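Chapter 11
The dressing table

I have put off writing this chapter for as long as I decently could. Kitchens I can talk about all day, wardrobes too, but the dressing table is where my own housekeeping falls to bits, and I suspect plenty of you are in the same boat. It's such a small bit of furniture! You'd think it would take five minutes. Then you pull open one little drawer and find three hair grips, a dried-up mascara and the key to a suitcase you gave away.

So this is the chapter where we slow down. In Chapter 10 we dealt with big flat surfaces (the dining table, the desk, the top of the piano if you have one) and the rule there was to clear everything off and start again. You can do that with a dressing table as well, but I've gone off it. The things are tiny, they roll, and half of them end up on the carpet. I now leave most of it where it is and work across the top a patch at a time, picking up one object, deciding, putting it down again in the right spot.

The mirror is the place to begin. A plain one wants a wipe and that's your lot. One with an oval frame and carved roses and scrolls is another matter, as dust settles into every petal and a damp cloth only pushes it further in. I use a soft dry paintbrush, the sort you'd buy for a child's paintbox, and go from the top of the frame to the base. Do the glass afterwards, or you'll be doing it twice.

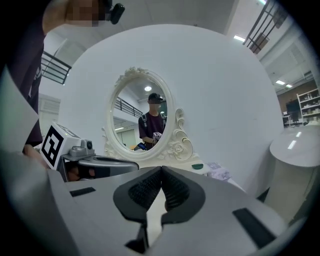
Kamrul Abeysekara wrote to me after the first edition that I had this the wrong way round, and that anyone with a carved frame should do the table top before the mirror, then go over the table once more at the end, as it's much easier to brush dust off a surface that's already free of face powder. I tried it for a month. He's right about the powder, which turns to paste the minute it meets a damp cloth, and I've changed the exercise on page 146 to suit. I still do my own mirror first, out of pure stubbornness.

Next, the levels. Lots of dressing tables have a raised shelf under the mirror and a wider, lower part in front where your elbows go, and people tend to treat the two as one big space. Please don't! The shelf is for things that live there, the bottles and pots you reach for most mornings, in a row so you can see each one. The lower part is for whatever you're using right now, and at the end it should go back to being bare.

Of course it never is bare. Mine collects visitors, by which I mean things that have no business on a dressing table and have simply been put down there: a phone, earphones in a knot, a receipt from the chemist, once a whole satsuma. Visitors are dealt with before anything else. Earphones get untangled and wound loosely round two fingers (if you put them away knotted they'll come out worse), and the phone goes wherever it gets charged.

After the visitors come the smalls. A small, in this book, is anything you could lose under a saucer, so little clear pots, caps, pencils, slim applicators, tweezers. Pick them up singly. Check that a pot and its cap belong together before you find either of them a home. Long thin things should all lie the same way in a shallow drawer, and the round ones want something with sides, even if it's only a bowl from the kitchen.

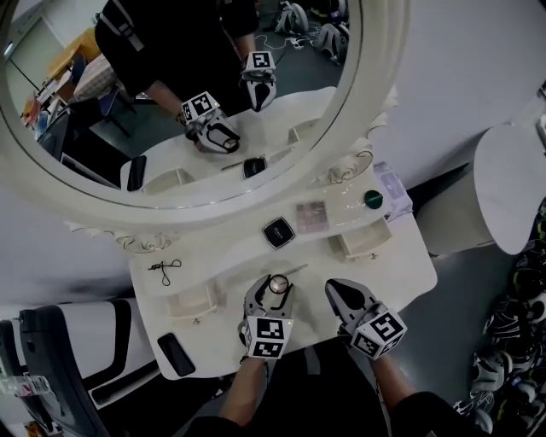
11.1 Before you start

You'll need a soft dry brush, two cloths (one dry, one barely damp), a small bowl for the smalls and a bag for rubbish. Sit down to do it. Read the list of words on page 306 if "visitor" and "small" haven't stuck yet, and leave the drawers shut until we get to 11.2.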